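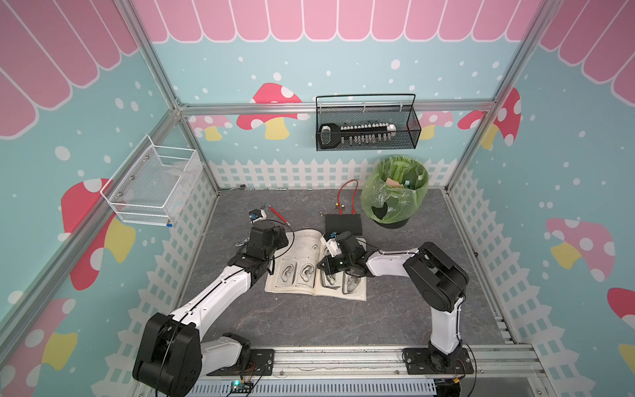 Your planner is not the problem

By Elba Gaete | June
2 min read

Every pitch I hear for bimanual control software leads with the planner. Drustbridge's did too: 339 test runs, two arms, one open book, a slide full of smooth curves.

I asked how many runs began with a stale camera calibration. Eduardo Valente went and checked the logs – 44. The planner had happily solved for a page that was somewhere else.

A book is a nasty target, thin and curved, and a better optimizer won't find the paper for you. I'd trade the next release for a calibration check that refuses to start the arms. Drustbridge says it's on the roadmap. I've read roadmaps before.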